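I love a good fault report, and the best one I've read this year was two pages long and concerned a cup of water.

Keith Fairweather wrote it in April, after the two-armed setup at Treloar stopped halfway through a pouring run. The left arm had a clear plastic sheet to deal with. The right arm had the cup. The left gripper lost its hold on the sheet, the software flagged a fault, and both arms froze, exactly as they'd been told to. The right arm froze with the cup tipped. The water kept going, over the rim of the basin, across the bench and down towards the wiring.

It was run 203, and the 202 before it had been fine!
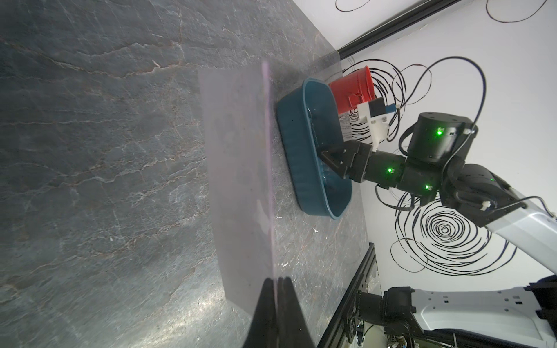

*Two arms at the marble bench: red cup, teal basin, clear sheet.*

What thrills me is how ordinary the lesson is. We treat "stop everything" as the safe answer, and for an arm swinging through open air it usually is. Liquids don't care that the motors have locked. Neither does a hot pan, or a door on a spring. A stop has to leave the whole job in a decent state, water included, and that means somebody has to sit down and think about each job before it runs.

Kiri Pearce disagrees with me on this, and she has a point. She reckons every extra movement after a fault is one more chance to hit something (or someone), and she'd sooner mop. Fair enough. But tipping a cup upright is a tiny wrist turn, and you can check beforehand that there's room for it. I'd allow that one move, keep the big red button as a dead stop, and get the electronics well away from the splash.

Keith's team has started testing the wrist turn at low speed, with 4 faults triggered on purpose in each session. I've asked to come and watch. I'll bring a towel.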